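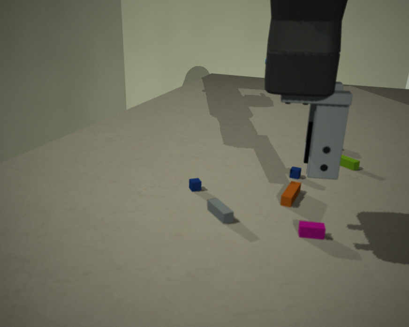

The Retside plant cut the sorting bench to one operator per shift in October. Before that there were 13 of us. The work went to the Tatero cell, and the Tatero cell went to me, because I had logged the most hours on the bench.

My job is to review runs. Each run is done first in the simulator: a table, some blocks, one arm. If the run passes, it is released to the floor. I open it, watch it, and enter a code. Code 6 means hesitation. The procedure allows 24 seconds per review.
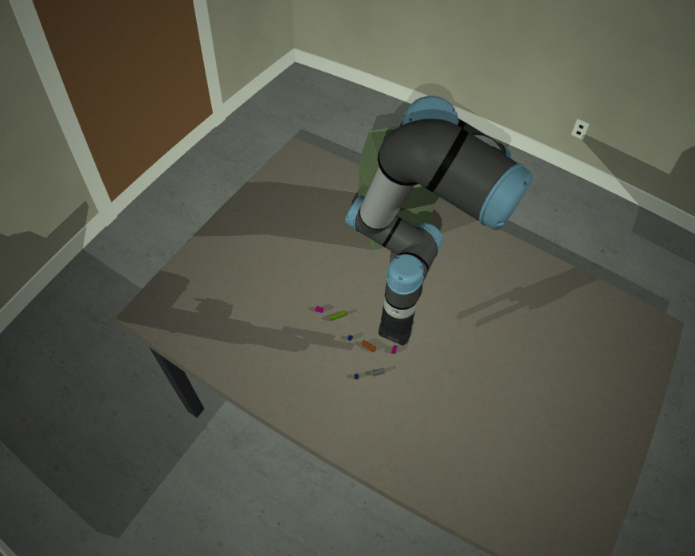 Run 2,000, room view. Arm over the parts, gripper down.

The room in the simulator has a door. I asked the Kandasamy engineer where it led. She checked the file and said it had no other side. It was there for the lighting tests.

On the bench we used to pause above a part before taking it. The supervisor called it dead time and we called it looking. In run 2,000 I thought the arm did the same above the orange piece. I played it again at quarter speed. Then I entered Code 6, and the system asked for a corrective action.

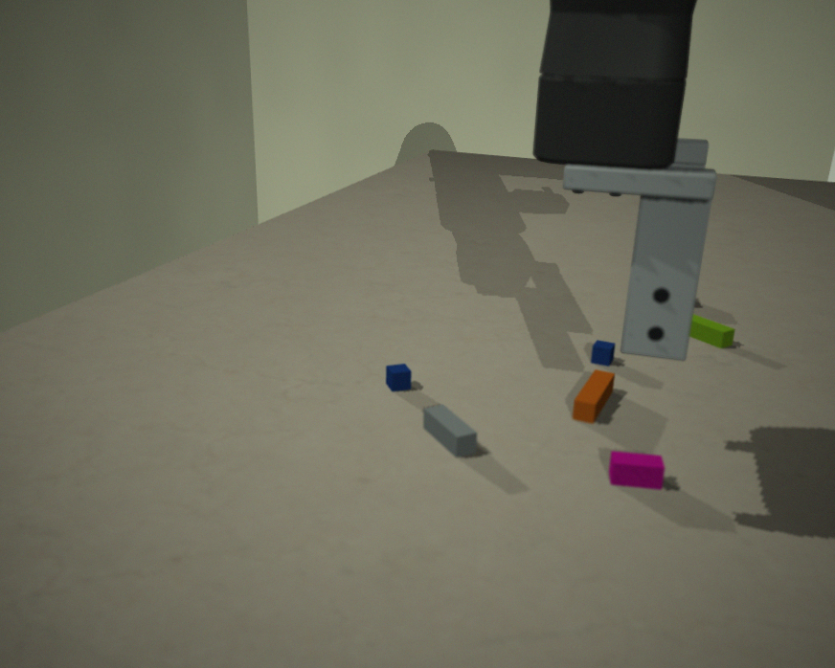

Bench view, same session. Gripper in view, no part held.

I typed "none required." The form rejected it. I typed "operator looking," and the form accepted that and closed. The next run loaded. On the floor at Haller Street the night shift was coming in, one person, carrying her own chair.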